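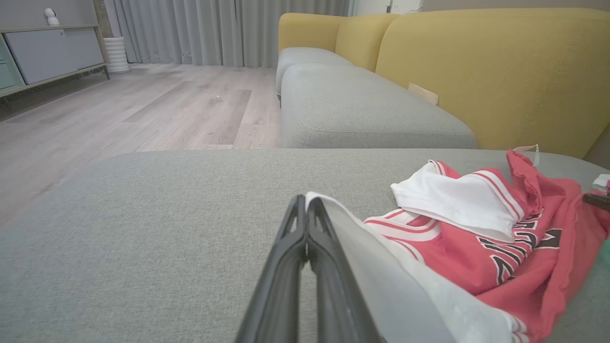
I gave up on the Nuleck books at volume six, and I want to talk about why, because the reason has been bugging me in other people's books too.

If you haven't read them, the setup is fine. There's an alliance of old alien species, there's a border nobody is supposed to cross, and there's a court on a station called Skultovberg where every dispute in known space eventually lands. Humans show up late. They're poor, they're loud, their ships are junk. Our lead, Quang Ung, is a court runner who gets handed a case no one else wants. By page 60 of the first book he has solved it by noticing something that a species with an 800-year legal tradition had somehow overlooked.

I liked that the first time. I was on a bus, it was July, I had a long ride. Fine.

But then he does it again. And again. The Lã, who are supposed to be the great negotiators of the setting, who we are told settled a war by trading poems for a generation, get outtalked in every single volume by a guy who learned their language off a training tape. What does he have that they don't? Grit, apparently. Also sarcasm. The Lã have never run into sarcasm before, and it hits them like a nerve gas.

I'm told this is the appeal. Readers like an underdog, and what bigger underdog than the whole human race? My trouble is that I don't believe in this underdog. An underdog has to be able to lose. Quang gets punched a lot, and he gets demoted at the start of every book so that he can be promoted at the end of it, but he is never wrong about anything that matters. The aliens who doubt him are wrong. The ones who come around to him are wise. After a while you can sort the whole cast by how they feel about humans on their first page, and you'll know who lives.

Marwa Alaoui, who runs the reading group I go to when the weather is decent, thinks I'm being a grouch. Her argument is that the alien court was never meant to be a real society. It's the front office. It's every manager who ever looked at your resume and saw the wrong school. People want to watch somebody walk in there and be good at the job. She reads these after a twelve-hour shift and she says she doesn't need the Lã to have a plausible tax system.

OK. I don't need the tax system either. But if the court is the front office, I'd like the front office to be good at something. The most frustrating boss I ever had was excellent at her work. That's what made it so hard to stay mad at her. A story where the gatekeepers are fools tells me that getting past them was easy, and then I'm left wondering what took everybody so long.

Look at how the aliens are built. One species is proud. One is greedy. One is logical and doesn't understand jokes. The big furry ones are loyal. Each gets a planet with a single climate and a single religion, and the humans get everything else. The humans get to be proud on Monday and greedy by dinner. When a human acts out of line it's character. When a Lã acts out of line another character stops the scene to say how unusual that is for a Lã. The books keep preaching that nobody should be judged by species, and then the plot works only if you judge everyone by species, quickly, before the airlock opens.

I don't think the author is being sneaky. I think it's a matter of speed. There are nine of these now, with two spin-offs, and you can't stop to invent a second kind of Lã when the next one is due. I'd have more patience with that excuse if the books were short. Volume six is 636 pages. There was room for a Lã who tells bad jokes. There was room for one who's just tired.

What I'd point people to instead is Hường Đàm's Skament, which came out from a small press and which I've now pushed on four people, with mixed results. It has the same bones. There's an alien service, there's a first human recruit, there's plenty of muttering in the hallways. But the recruit, Bình, isn't especially gifted. She's decent at the work. She gets in because two factions were deadlocked and a human was the one candidate neither of them cared about. She finds this out a third of the way in, and it stings, and she has to go to work the next morning anyway.

And the people who doubted her have reasons! One of her instructors won't sign off on her because human hearing can't pick up the low part of the service's emergency signals. It's a real problem. It's still a real problem at the end. She never overcomes it with heart. She misses a signal, someone is hurt, and the instructor takes no pleasure in having called it. The two of them sit through a very long inquiry together, and by the end of it they've become something close to friends, without either one changing position. I've read that chapter three times and I'm still not sure which of them I'd side with.

It's not a perfect book. The middle drags, there's a romance with a cargo pilot that seems to have wandered in from another manuscript, and the last chapter sets up a sequel in a way that made me groan out loud. Two of my four readers quit before the inquiry. One of them, my neighbor Huệ Đặng, said she kept waiting for Bình to win something, and when I said that was the point she said it wasn't much of one. I haven't come up with a good answer for her.

I also don't want to pretend I'm above the other thing. I read five and a half Nuleck books. I paid for them. There's a boarding fight in volume two, in the dark, with everybody's air running down, that is better than anything in Skament, and I'd be lying if I said I thought about human hearing while I read it. Pace is a skill. Plenty of the careful, fair-minded books I've praised over the years don't have a drop of it.

Still, I notice what gets sold to me now. I went through the new space opera on my library's app last week and kept a tally of the blurbs with a human who is the first, the last, or the only one of something. I stopped at 26. The first human captain, the last human pilot, the only human at the academy. In how many of those, do you think, does the academy turn out to have had a point?

Marwa says I should write the book I want and quit complaining about the ones I've got, which is what people always say to complainers. I can't write dialogue. I can barely get through an email. What I can do is stop buying volume seven on the grounds that I already own six. It's been sitting in my cart since the day it went on sale, and I'm taking it out tonight, unless somebody can tell me that the Lã finally win one.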